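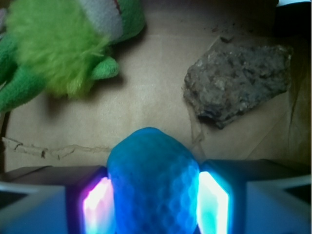
## January 3, 2018: remote control demos, box picking

First day back on the Zavska arm. Goal for this week is to collect demonstrations for the picking task by remote control, and to compare them with the hand-guided ones we made in August. The wrist camera is on for all recordings. The fingers with the light panels are mounted, one side pink, other side cyan.

The object for most of today was the blue dimpled one. I like it for teaching because it is easy to see in the wrist view, and the dimples show how the light falls when the fingers are closed. The rock and the green plush stay in the cardboard box as the other things to choose from. I did not clean the box. There are small crumbs near the rock and the top paper is torn in one place, but I want the same background in every demo, so please leave it like this until the set is finished.

### Settings

- Control: the Vieira handle, scale 4 (4 mm of my hand gives 1 mm at the gripper)
- Start pose: "high center", saved again this morning
- Recording: from the first motion until the fingers are open again
- Files: folder `remix_box`, same naming as in August

### Notes

The first demos were bad and I deleted them. I was coming down too fast and then correcting at the bottom, so the path had a hook at the end. For learning this is poison: the Remix trainer copies the hook also when it is not needed. After this I made myself stop above the object, turn the wrist, and only then go down straight. It is slower but much more regular.

After the change I kept 13 demos. In two of them I paused a long time above the object, maybe I should cut the pause. I don't know yet if the trainer minds it.

The handle has a delay that I feel when closing. I press, nothing, I press more, and then it closes harder than I wanted. With hand guiding we did not have this problem, but there my own hand was in the camera view all the time, and those pictures were difficult to use.

Total in the folder is now 1,166 demos, with the August ones included. The plan says 2,000.

### To do

- Ask Drerkum if the closing delay is in the handle or in their driver
- Try scale 2 for the approach
- Write the stop-and-turn rule on the sheet next to the handle, so that we all teach the same way
- Rock: not tried today. Check which side to hold it from before recording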